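Chapter 3
Textile Fibres and Their Care

Before you start
You will need the fibre samples from Chapter 2 and a hand lens.

Every fabric begins as fibre. Some fibres grow, as cotton and wool do, and some are made in a factory, as polyester is. The way a fibre takes up water decides most of what happens to a garment afterwards: how it washes, how long it takes to dry and whether it keeps its shape.

Cotton absorbs water readily and holds on to it. Polyester takes up very little, so most of the water in a polyester shirt sits between the yarns and leaves quickly.
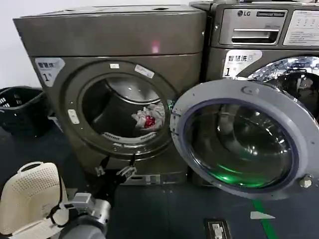
Wool is a special case. Its surface is covered in tiny scales, and when wool is warm, wet and rubbed the scales lock together. The cloth thickens and shrinks - a change known as felting, which cannot be undone.

Vusumuzi Kruger, a knitwear maker at Rosard, felts wool on purpose. He knits a bag 80 centimetres wide and expects it to come out much smaller.

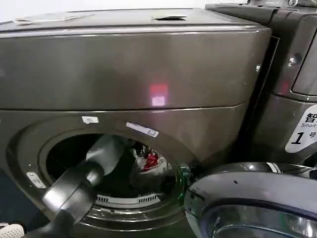
Why does a cotton towel feel heavier than a polyester one after both have been soaked and wrung out?
Cotton fibres draw water into themselves, and wringing removes mainly the water held between the yarns.

Section 3.1 looks at the structure of the cotton fibre. Keep your samples dry until you reach the absorbency test at the end of it.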